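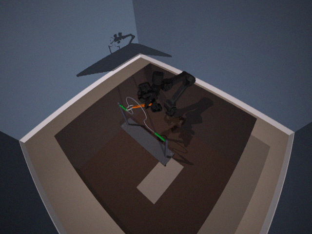
How to paint a small room a dark colour without regretting it

Dark paint is sold on the strength of very large rooms with very tall windows. Most of us have a box room. The usual advice says a deep blue will make the walls "recede", and I have yet to stand in a small room where they did. What you get is a small blue room, and that can be perfectly nice if the job is done properly.

Start with the tester pots. Paint two coats on a sheet of lining paper, leave a white border out of it altogether, and move the sheet from wall to wall over a few days. Look at it after dark with the lights you own. I tried three shades from Pruder this way, and the one I had liked best in the shop looked black by teatime.

Fill and sand next. Strong colours show every dent, whatever the tin says about hiding them. Hold a torch flat against the wall and mark the bumps with a pencil. Use fine paper, 210 or near it, for the last pass, then wipe down with a barely damp cloth.

Primer is where I part company with the labels. "Paint and primer in one" has never saved me a coat. A grey-tinted undercoat from any trade counter does more good and costs less. I left mine for 90 minutes before touching it, then went and had lunch anyway.

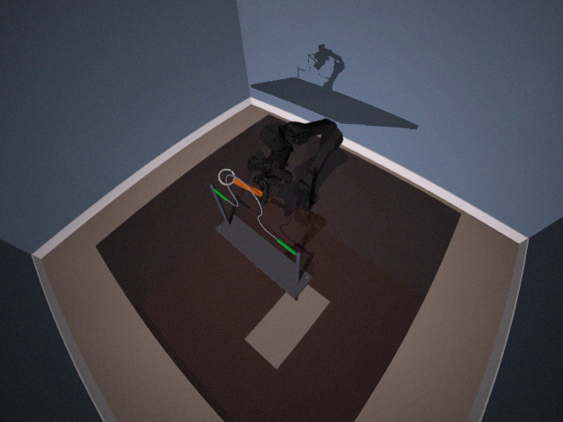 Sebastián Zúñiga wrote in to say that the tinted undercoat is a waste of money over sound pale walls, and that he got an even navy in his hall at Platcombe with two coats of Lilell matt and nothing beneath. He may be right about his hall. I would want to see it in low sun before I gave up the undercoat.

Cut in one wall at a time and roll that wall while the edge is still wet. If you cut in the whole room first, you risk a visible band at the corners, which dark matt shows up badly. Load the roller well and stop fiddling. Going back over half-dry paint leaves shiny patches that only another coat will cure.

Skirting can be white, or the same colour as the walls. I've read that matching it adds height. I couldn't see any difference, but it did spare me the masking tape.

Allow for 5 litres if the room has no fitted cupboards. Roussel's online calculator told me half that and I ran out behind the door. Buy it all at once, mix the tins together in a big bucket, and keep a jam jar of it for scuffs. There will be scuffs by May.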